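Stop Telling People to Own Less

Every January the same advice comes back. Empty your closet, keep 30 things, give away the rest. I followed it twice, and both times I spent the following July buying back what I had given away.

My objection is to the number. A person who works in an office and never goes outdoors might do fine with 30 pieces. My neighbor Berhanu Workneh paints houses in the warm months and drives a delivery route in the cold ones. He needs clothes he can ruin, clothes he can be seen in, and enough of each to get through a week without a washing machine in the building. When he counted, he had 71 items and could name a use for all but six.

The advice also skips over what happens to the bags. The thrift store in Fokthorpe stopped taking clothing for most of last winter. The back room was full. People left bags by the door anyway, in the rain, and felt they had done something good. Moving a shirt from your closet to someone else's floor does not make it useful.

What I would ask people to do is duller. Wear what you have until it wears out. Learn to sew on a button. Wash things less often and in cooler water, and hang them up to dry. Fold them some way that lets you see what is there, so you don't buy a second one of something you already own.
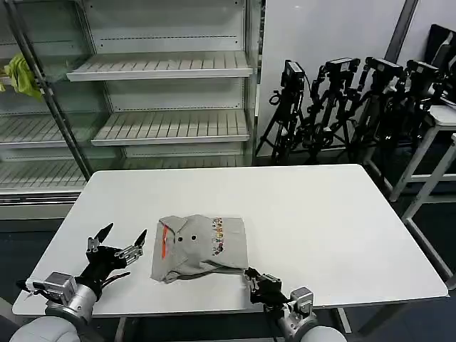 I would also ask them to buy slowly. I write down what I want and wait a month before I spend the money. Most of the list gets crossed off. A coat stayed on it for two winters, and when I bought it I knew exactly which coat I wanted and what I would pay.

Prapai Boonyarit, who read a draft of this, told me that some people do feel calmer with a half-empty closet. I believe her. If it helps you, go ahead. But a full closet of clothes that get worn is not a moral failing, and I am tired of seeing it treated as one by people who have a new bag to carry home every season.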